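Flania Gripper Kits: Questions About Buying and Budget

Last updated 2025-03-16

These are the questions we get most often by e-mail before somebody orders. Answers are written by Devendra Sisodia, who makes the quotations. If your question is missing, please write to us and it will maybe go on this page.

What do I get in one kit?

One hand-held gripper with handle, two finger arms, one set of finger pads, the camera mounting plate, the cable and a bag of screws. The camera itself is not in the kit. Most customers have already decided on a camera, and we do not want to sell you a second one.

How much does it cost?

A single kit is 956 euros. A pair, left and right, should be planned as two single kits, we have no pair price. Shipping inside the EU is included. For other countries we calculate it when we know the address.

Do I need one gripper or two?

Look at your tasks first. For picking up and putting down, one is enough. If you want to record opening of jars, lids and boxes, you need two, as one must hold and the other must work. Many teams buy one, try it for a month and then order the second. This is fine with us, but please tell us at the first order, so that we keep the same version of parts for you.

What should I reserve for wear parts?

This is the line which is forgotten in most budgets. The finger pads are wrapped with tape for better grip, and the tape wears first. With daily use on plastic and metal objects it becomes frayed at the edges and starts to peel. It will still hold many things in this state, but your recordings will be less equal from one week to another. We propose to plan 17 rolls of tape per year for a pair of grippers in daily work. Any gray cloth tape of good quality can be used, it does not need to be from us.

The pads themselves last much longer. Order one spare set per gripper and you are safe for the first year.

Can I print the finger arms myself?

Yes. The files are given to every customer. You must buy the brass threaded inserts separately and press them in with a hot iron. If you never did this before, practice on a scrap piece, because a crooked insert makes the arm useless. Printed arms that you make yourself are not under our warranty.

Which objects should I buy for the first tasks?

Please do not spend much here. Household containers with lids are a good start: they are cheap and they ask for real force from the fingers. Take different diameters. The laboratory in Halville that tested our second version spent 800 euros on objects and used less than half of them.

What other costs come in the first year?

Storage for the recordings, and working hours of the persons who record. The hours are normally the biggest part. One customer, Ozoliņš, counted 1104 hours for the first project, with sorting and deleting of bad recordings included. Their plan had no place for the sorting at all.

How long is delivery?

Around three weeks when parts are in stock. Orders which come now will be sent in April.

Do you rent?

Not directly. Our partner Gullis rents complete pairs by month, with a deposit. If you need the grippers for longer than half a year, buying is cheaper in most cases.

Can I get an invoice before the payment?

Yes, universities and public offices always receive a pro forma invoice. Send us the name of your institution exactly as it must stand on the paper, and the tax number if you have one. Changes afterward are possible but slow.

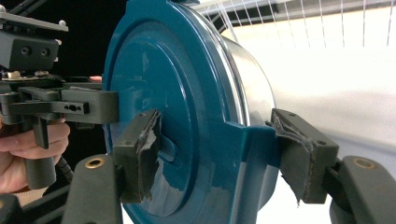
For a quotation we also need the number of grippers, the camera model you plan to use, and the delivery address. The quotation stays valid for 30 days, and if your approval takes longer, write to Devendra and he will extend it one time at the same price.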